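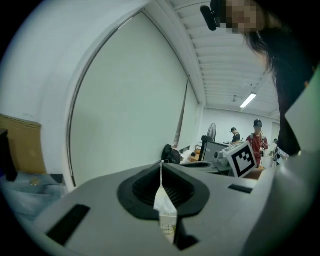 Unit 7: Finding a marker tag in a wide-angle view

Reading for this unit: the Donura calibration guide, sections on lens models and tag layout. Bring your notes from the pinhole camera unit.

1. Why the pinhole model fails here

A fisheye lens bends straight edges. A window edge or a ceiling line comes out as an arc, and the bend grows toward the rim. If you pass those pixels straight to a pinhole solver, it will still return a pose. The pose will be wrong, and the error depends on where the tag sits in the view.

2. Order of steps

Load the lens file. Detect the tag corners in the raw image. Undistort the corner points only - undistorting the whole image is slow and blurs the rim. Then solve for the pose from the four corners and the known tag size.

The Clirnitz library does the last two steps in one call. For this course, write them as separate functions so we can test each one.

3. The flip problem

A small square tag seen nearly face-on gives 2 possible poses with almost the same error. The solver picks one, and the choice can flip between frames. Keep both answers and compare each with the last accepted pose. A cube can help when more than one face is in view, as the faces must agree.

4. Rejecting bad detections

Drop a detection if any corner falls in the black border outside the lens circle. Drop it if the reprojection error is over 2 pixels. Log the reason for each drop.

Exercise (due before the Vestgate lab session)

Run your code on the 300 frames in the Ji folder. Hand in a plot of reprojection error against distance from the image center, and a list of the frames where the pose flipped. Late work goes to the course inbox.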